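Packing Practice, Unit 8: Cables and Open Cartons
Drernordale Technical Center, handout for the May intake 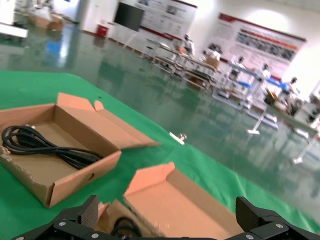 1. Before you pack
Lay the carton on the covered table with the flaps folded out. Check the walls and corners. A torn corner is fine for shelf storage in the shop but not for shipping. If a carton is going to Vummont, swap it for a sound one.

2. Coiling
Wind power cables in wide, loose loops, as with the black one in the shallow box. Don't wrap them around your elbow. Leave the plug end on top.

3. Small parts
Plugs and adapters go in a bag, and the bag goes in the same carton as the cable. Clear the tablecloth before you close anything.

4. Labels
Write the stock number on the long side. The practice set is 3,014. One cable per carton, 17 cartons to a shelf.

5. Scrap
Torn cardboard gets flattened and stacked by the door.

For next time: read the De Luca packing sheet, pages 8 to 17, and bring your own marker.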